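Filed under: Bench Notes / Storage & Containers

August, 09:40

Continuing the container work for the Clivport bench. Stock is the white plastic type from Skodo. Washed the second batch with dish soap and warm water, rinsed, left on the rack overnight. Tare weights this morning on the small scale. First container 312 g. Repeated after re-zeroing, same value. Second one drifted on the first reading; the scale was too near the vent. Moved the scale and logged it again.

Fill test with tap water to the rim: 1051 mL. The supplier sheet gives a lower figure, probably measured to the fill line. We use the rim value for overflow and the line value for everything else. Witold has the older sheet, which should be thrown out. 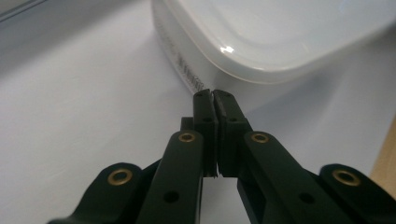

How long should a washed container stand before it is weighed?

Overnight on the rack, or 2 hours if it has been wiped dry inside and out. Water held under the rolled rim is the usual cause of a high tare.

11:15. Labels. The paper ones from Nikolovski lift at the corners after one wash. Film labels hold, but leave adhesive when pulled. Isopropyl on a cloth removes it in one pass. Do not use the blue scraper, it marks the plastic. Labels go on the short side, 5 mm below the rim.

Open: lid fit after warm washing. Remedios thinks the lids relax. No data yet. Pruseo order on hold until that is settled.

F. Cifuentes

Comments

Daryna Zakharchenko: Was the rim value taken with the lid off? I get less with it seated.

F. Cifuentes: Lid off. Will add a lid-on column.

Valeriano Cantero: The old supplier sheet is still taped inside the cabinet door. Taking it down.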